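Why do some rivers have two colors?

I saw my first two-color river when I was 11, on a trip to Priditov with my family. We walked down to the spot where the Imitz runs into the Bosman, and I thought somebody had spilled paint! One side was green and the other was brown as cocoa.

A place where two rivers meet is called a confluence (say it KON-floo-ens). The brown river carries lots of mud, so fine that it floats along for miles. The green one comes down over hard rock and picks up hardly any.

So why don't they mix right away? One river may be colder, or faster, and cold water is a bit heavier than warm water. They slide along side by side for a while, then slowly swirl together.

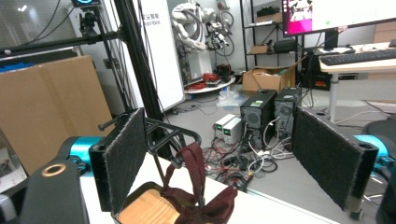

Try it on your next trip

Find a bridge just past a confluence and look for the line in the water. Take a grown-up with you!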